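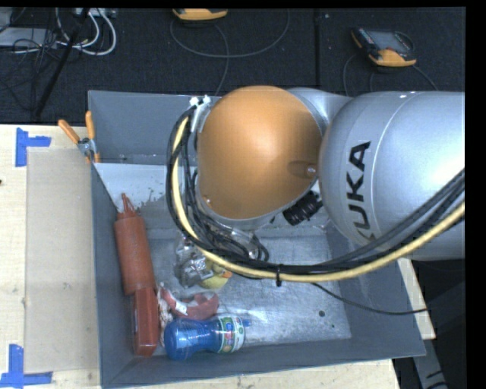
About Sisbridge

Hi, I'm Leandro Ulloa, and I make bins! Gray metal ones mostly, with sloped sides and an open top, for people who have a lot of small stuff and no good place to drop it. If you've ever stood at a packing table or a pantry shelf with an armful of bottles and packets, wishing for one wide, shallow place to set them all down, then you're pretty much the person I had in mind when I started this.

Sisbridge is a small shop in Grandale. We bend and finish sheet metal, and we sell most of what we make to neighborhood grocers, food pantries, school kitchens and people who run returns tables (the ones where every half-crushed carton and lost bottle ends up before somebody decides what to do with it). We sell to regular households too, and I love those orders, mostly for the notes that come with them. One customer keeps hers on the mudroom bench and wanted to know if it would hold up to soccer cleats. It will.

How it started

I used to work the returns table at a grocery warehouse. All day long it was condiment bottles, little boxes, drinks, bags of this and that, and all of it went into deep plastic tubs. You can probably guess my feelings about deep plastic tubs. Everything small goes straight to the bottom, round things roll under flat things, and you end up bent over with one arm in to the shoulder, feeling around for a packet you can hear but can't see.

So one February I bought some sheet metal and a very tired bending brake and made a shallow bin with the sides leaning outward, so I could get my hand down to the floor of it from any direction. The first one was terrible. It leaned, it had a corner I cut myself on more than once, and when I put a jar in it the whole thing slid across the table. But my hand went in and my hand came out with the right packet in it, and I was so pleased that I brought it to work on Monday and wouldn't let anybody else use it.

That bin became the Troncoso, our first model and still the one we sell the most. There are 3 sizes now. The middle one costs $159 and I'd point most people there, unless your table is really narrow. The big one we call the Humarholm, and it's a lot of bin - please measure before you order it, and measure your doorway too if you want it assembled on its stand. We've had that phone call.

The slope

I get asked about the slope more than anything else, so let me go on about it for a bit. Straight walls look neater and they stack better in a truck. They also make a nice tight corner at the bottom for a sauce bottle to lie in, and your fingers hit the wall before they get around it. Lean the wall out and there's room for your knuckles. It's a small thing, and I spent a whole winter moving it back and forth by tiny amounts, with my kitchen cupboard emptied out on the bench.

The other question is about scuffs. Yes, the floor will scuff! It's metal and you're going to put things in it and drag them out again, every day, for years. Ours are scuffed all over. I've tried a few coatings that stayed pretty for longer, and they got slick, and then the round stuff rolled around like marbles. I'd take the scuffs.

What goes in

I'm picky about what we keep in a bin on the bench. A bin full of matching boxes will make anybody feel good about their design, and then a real shopper comes along with one squeeze bottle and a bag. So I like a jumble. A red squeeze bottle with a pointed tip is a good one to start with, the flat-sided kind that ends up lying along the wall. Then a blue plastic bottle on its side, something roundish in yellow or green, and a crumpled red-and-white wrapper, which is the item people underestimate (wrappers hide behind everything, and they stick out at odd angles, and you grab them when you meant to grab something else).

And there's the clamp. We hold our bin on the table with an orange-handled one over the rim at the corner, and I tell customers to do the same if their table is smooth wood. You can bolt the bin down if you like, we'll punch the holes, but a clamp means you can have your table back at dinner time.

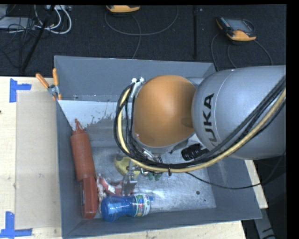
Where we work

The shop is behind the old feed store in Grandale, through the green gate. It's a decent size and it's always a bit too warm in the afternoon. We're a crew of 3, me included, and everybody bends, everybody packs, and everybody answers the phone, so if you call with a question you'll get someone who has made the thing you're asking about. We may need to turn a machine off first to hear you.

Last year we shipped 300 bins. I know that isn't a big number to a real factory, but every one of them went out with its edges checked by hand (see above, re: the corner I cut myself on), and I signed the underside of plenty of them when I was in a good mood.

Come by

You're welcome to visit, and I mean it. Call the day before so there's somebody to let you in, and bring a bag of whatever you need to sort. Tip it into a Troncoso and dig around in it for as long as you want. If it doesn't suit your stuff, I'd love to know why, and I'll probably write it on the wall next to the phone with the others.

Dents we fix for free, you just pay the shipping. Lids are coming, I'm still arguing with the hinge.

- Leandro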